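Workshop Tips: Renting a Pair of Arms for the Fiddly Jobs

By Halina Kołodziej

I have refilled staplers for most of my adult life and never once thought of it as skilled labor. Then I signed up for the Zastance bench service, which rents you two small robot arms and a support line for 60 dollars a week, and I have since developed a great respect for my own thumbs.

A few things I wish I'd read before the crate came.

Lay out the refill before you start. Open the staple box yourself, slide the tray clear and leave the strips where a gripper can come down on either side of them. Cardboard flaps are the enemy. Fold them back hard or cut them off.

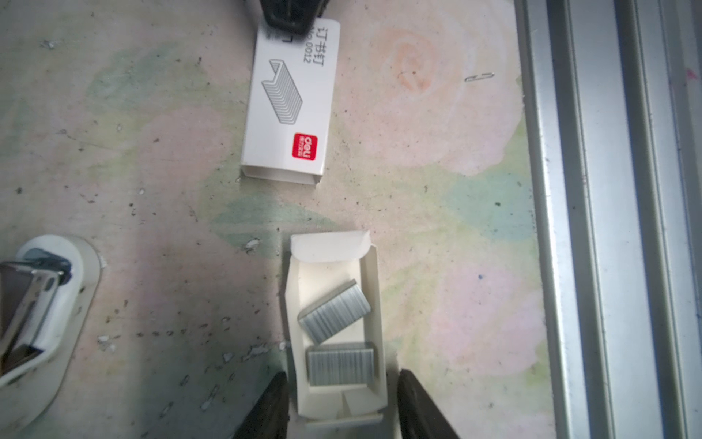 Buy spare staples, too. A strip that gets squeezed in the wrong spot becomes two strips, then confetti. I went through 84 staples on my first evening and fastened no paper whatsoever.

Brush the table down between jobs. Zastance sends a nice little brush for this, and I used it for my keyboard until I learned better. Crumbs get under whatever you're trying to pick up, and the arms are less forgiving about it than you are.

Keep your tape and tape measure within reach but out of the swing of the elbows. The front rail will do if you have one. Same goes for your coffee, which I'd put in another room.

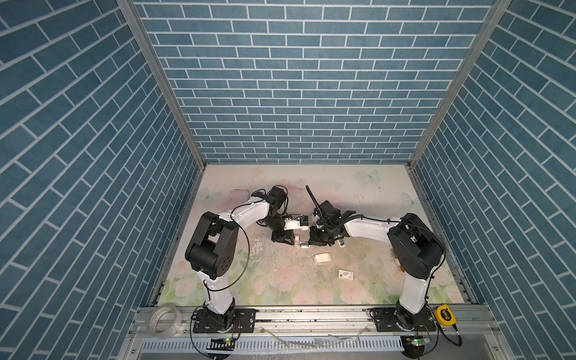 Slow everything down. The speed setting comes at 60 out of the box, and I run mine at 30 for anything with a spring in it. It makes for dull watching. Take up knitting.

The support line is the best part of the deal. They picked up fast and didn't laugh, at least while I was on. The printed guide is another matter: two pages on unpacking, one paragraph on what to do next, and a diagram of a plug.

If you have more than one stapler to fill, point them all the same way. You'll save yourself a lot of re-teaching. 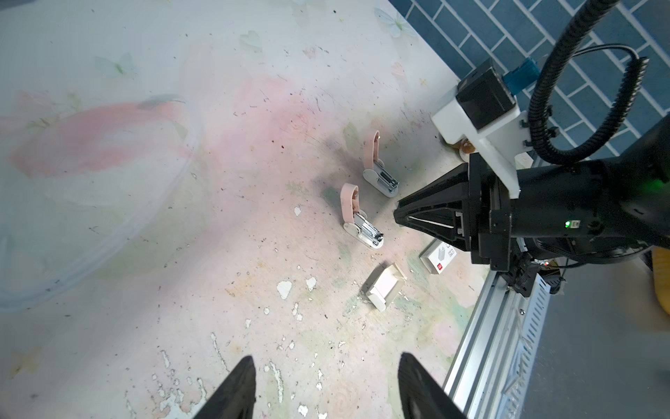
Is the service worth it for one home workshop?

For a week, if you like tinkering and have a pile of small repeat jobs saved up. For a single empty stapler, use your thumbs and keep the 60 dollars.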